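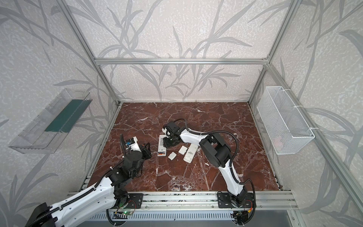
Trultham sets up and maintains two-arm bench cells from a workshop in regional Victoria. The Grecu cell carries both arms on the front rail, bolted through black base plates. Plate bolts are re-torqued every 200 hours and cable conduit is inspected every 400.
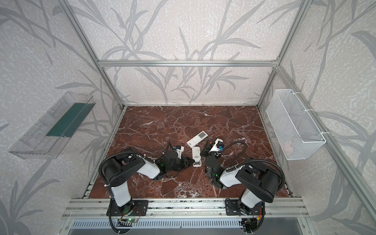

Margareta Munteanu asked whether the arms need re-zeroing after a conduit change. They do, at the shoulder first, and the log goes to Farzana Siriwardena before the cell is released.

Handling checks use small household items on the marble-patterned floor.
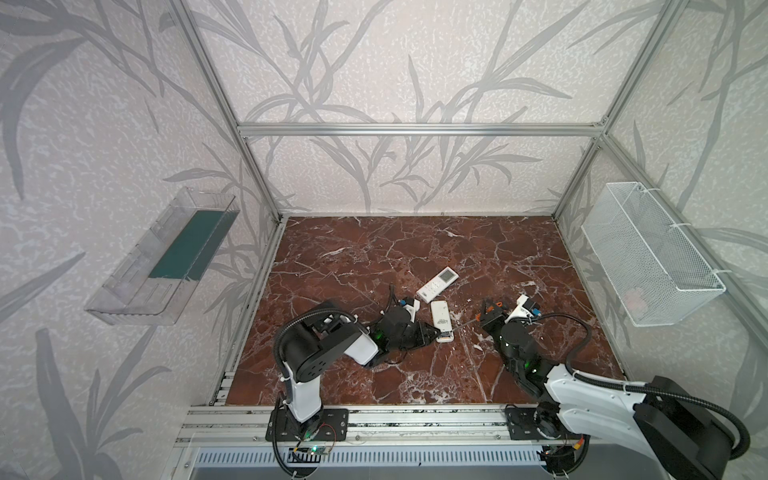 Grecu cell: left gripper closed on the lower remote control.

Joint housings are opened at 2000 hours. Labour is quoted per arm, and spares are kept on site. 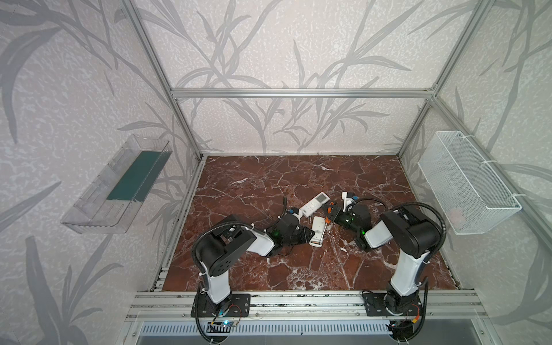 Both arms over the work surface, base plates on the front rail.

Search this site Enter keyword Go

Recent
Putex conduit: fitting notes
Wavix controller firmware, May
Servicing enquiries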